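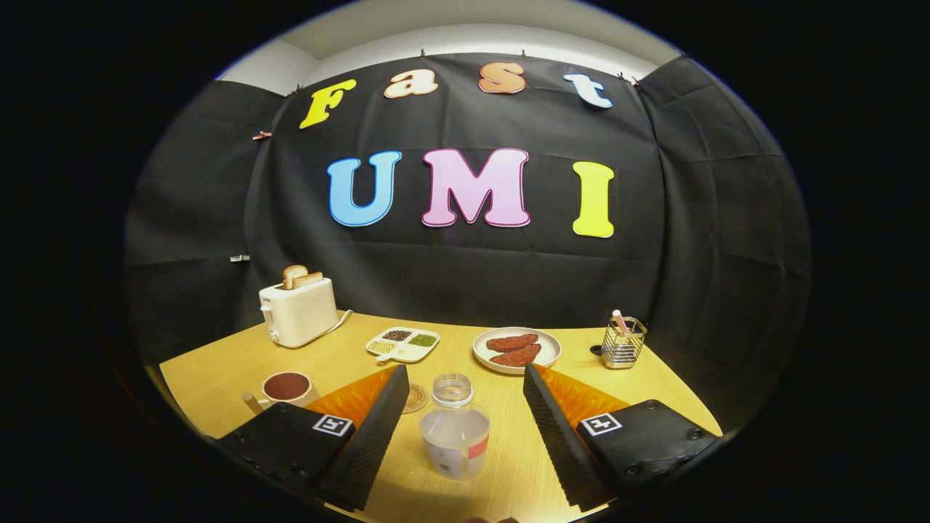 Tuesday, evening

I slept badly again and woke up before the alarm, with my mother's bedroom curtains in my head. We must decide this week what to do with her apartment, and I keep thinking about small things instead of the big one. Evelien called at 8 and asked if I had found the papers from Eteck about the heating. I had not found them. I found my old school notebooks, and a box with the letters we used to cut from paper for birthdays. My mother liked round, fat letters, every one in another color, very much like the yellow F and the pink M on that black cloth. She always drew a thin line around them, and she pinned them a little crooked. I sat on the floor with this box for too long and my tea became cold.

After breakfast I went through two drawers in the kitchen. One was full of keys. I do not know what most of them open. I tried the small ones on the cellar door and on the mailbox, and one did fit the mailbox, so now I have a spare. Inside was a letter from the housing office, which says that the apartment must be empty by the 29th. I read it two times to be sure that I understood the word "vacate" correctly.

Sigrún Grímsdóttir from downstairs came in with bread. She was my mother's neighbor for many years and she cried a little when she saw the bare shelves. I offered her the green armchair and she said no, then she said yes, then she said she must first measure her hallway. We talked about the winter when the pipes froze and everybody cooked in Mrs. Hjaltadóttir's kitchen. I had forgotten that my mother made pancakes for the whole floor. Sigrún remembers also that she burned the first ones and gave them to my father.

In the afternoon it rained and I did not do much. I wrapped the good plates in newspaper. There was no more tape, so I tied the boxes with string, and my fingers still hurt from the knots.

Evelien called again before dinner. She wants to sell the piano. I said that I would like to think about it, and she was quiet in a way I know well. We did not quarrel, but we did not say good night nicely either. I will write to her tomorrow.

I took the box of letters home with me. It is on the chair by the bed now. Tomorrow: buy tape, ask about the armchair, look for the Eteck papers in the blue folder.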